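4. Household Fixtures and Metered Demand

Reading time: 3 min

Toilet flushing is the largest single indoor use in most of the homes studied, and the tank volume sets the size of each event. Figure 2 shows the general form of fixture considered in this section, with a separate tank, an overhanging cover and a side-front flush handle.

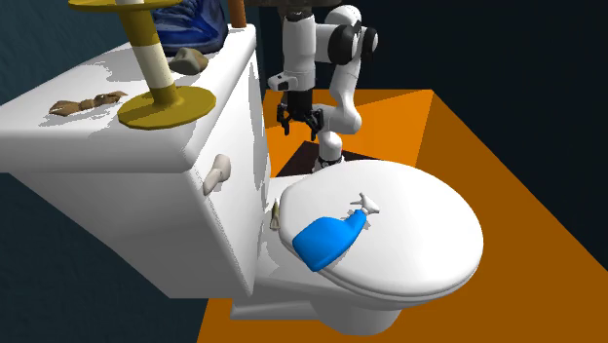 4.1 Study area and meter records

The records come from Nimri, a residential district supplied by a single pumping station at Veltitz. The district has 409 metered connections. Of these, 139 were fitted with pulse loggers for the full period, and the remaining meters were read by hand at the end of each billing cycle. Logger data were collected through 04/02/2006, when the Veltitz main was taken out of service for relining and supply pressure in the district changed.

Loggers recorded one pulse per half liter. At this setting a full tank refill appears as a compact block of pulses with a steep start and a slow tail, as the float valve closes. Faucet use is shorter and less regular. Showers are longer and hold a nearly constant rate. These differences are large enough to separate the three classes in most records, but they break down when two fixtures run at once. Overlapping events were split using the method of Buenaventura and Steiner, which subtracts the steadier flow first and assigns the remainder to the event with the sharper start.

4.2 Screening

Eleven loggers were removed from the sample before analysis. Most had gaps longer than a day, and the others showed a fixed offset that could not be traced to the meter or to the household. No attempt was made to fill gaps. A home with a continuous low flow overnight was kept in the sample but marked as leaking, and its base flow was subtracted before events were classified.

Leaks need some care. A worn flapper lets water pass slowly from the tank to the bowl, and the float valve then opens at intervals to restore the level. The result is a string of small refills that look like hand washing. We treated refills as leakage when they recurred at even spacing through the hours in which no other use was recorded. Even spacing alone was not enough — several water softeners in the eastern blocks produce a similar pattern during regeneration.

4.3 Tank volume

Tank volume was estimated for each home from the median refill block. The median was preferred to the mean, as partial flushes and interrupted refills pull the mean down. Where a home had two toilets of different age, the distribution of refill blocks showed two peaks, and both were reported. Homes with fewer than 40 clean refill blocks were left out of the volume estimates but kept in the totals for daily demand.

The estimates depend on supply pressure only weakly. Higher pressure shortens the refill but leaves its volume nearly unchanged, apart from water sent down the overflow tube while the valve is open. This second quantity cannot be separated from the tank volume with pulse data. It is included in all values given below, which should be read as water drawn per flush and not as the rated capacity of the fixture.

4.4 Comparison with the Vuddale survey

The earlier survey at Vuddale used household diaries in place of loggers. Moussa and Clegg noted that diary keepers tend to leave out night use, and our records support the point: the gap between diary and logger counts is widest before dawn. Daytime counts agree well. The two districts differ in housing age, so the daily totals are not compared directly, and only the shape of the hourly curve is used in Section 5.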